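Lost and found hats up for grabs in Clitdale

I stopped by the Dunleavy hall this morning and the lost and found has gotten out of hand, folks! It's mostly hats (well, hats and single gloves), and the whole lot goes to the thrift store in 2 weeks. One of them is a plain black cap, plenty of wear left in it by my guess.

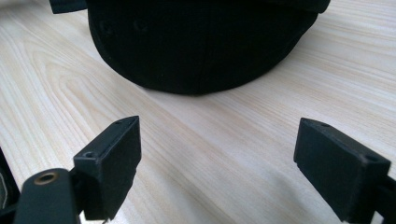 Seon-mi Cha wishes the hall would hold things until spring, as people don't miss a hat until the sun comes back. Fair point! For now, though, the shelf is full, so come by the front desk before 7 any evening and tell them what you're missing.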